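How to Clean and Refinish a White Painted Tabletop

By Bereket Tilahun
Updated Sat 26 November

A white painted top shows everything: coffee rings, pencil marks, the gray haze that builds up where your forearms rest. Most of it comes off with soap. The rest needs sanding and a new coat, and you can do that over a weekend with one can of paint.
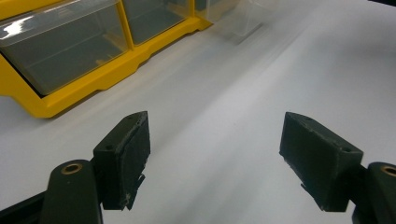

Before you start

Find out what kind of paint is on the table. Rub a hidden spot, such as the underside of the rim, with a cotton ball dipped in rubbing alcohol. If color comes off on the cotton, the paint is most likely latex. If it stays clean, you probably have an oil-based paint or a factory finish. Water-based enamel will go over any of these once the surface is sanded and primed.

If the table is old enough that it might have lead paint, test it before you sand. Hardware stores sell test swabs. If the result is positive, stop and call someone who is trained to remove it.

What you need

Dish soap and a bucket
Baking soda
Two microfiber cloths
Sandpaper in 100 and 220 grit
A sanding block
Wood filler and a putty knife
Bonding primer
White water-based enamel, satin or semi-gloss
A 4-inch foam roller and a small angled brush
A dust mask

Step 1. Wash it

Mix a squirt of dish soap into warm water and wipe down the whole top, then the edges. Change the water when it turns gray. Go over it again with plain water and dry it with a clean cloth. Skip furniture polish. It leaves a film, and new paint won't stick to that.

Step 2. Try the stains

Make a paste of baking soda and water and rub it over rings and ink with your finger. Use light pressure and check often. Baking soda is a mild abrasive and will dull a glossy finish if you keep at it. If the stains come out and you're happy with the top, stop there.

Step 3. Fill and sand

Press filler into dents and scratches and leave it slightly high. Let it dry for as long as the package says. Knock the filler down with 100 grit, staying on the patch, then sand the entire top with 220 until the shine is gone. You don't need to reach bare wood. Vacuum the dust and wipe with a damp cloth.

Step 4. Prime

Brush the edges first, then roll the flat part in long passes. One coat is enough over sound white paint. Water stains and knots can bleed through, so give those a stain-blocking primer. When it's dry, sand lightly with 220 and wipe again.

Step 5. Paint

Roll on a thin coat, working from one end to the other. Finish each section with one light pass along the full length of the table. Don't go back over paint that has started to set. It will pull and leave a rough patch. Wait for the time on the can, sand any bumps, and put on a second coat. Bright white over a darker patch may need a third.

Step 6. Let it cure

Enamel can feel dry in an hour and still be soft underneath. Wait a full day before you put anything light on it, and keep lamps, monitors and hot mugs off until the cure time on the label has passed. In a cold garage in January it takes longer, so bring the table inside if you can stand the smell.

Touching up later

Pour leftover paint into a small jar, fill it nearly to the top, and write the color and sheen on the lid. For chips, use an artist's brush and two thin dabs.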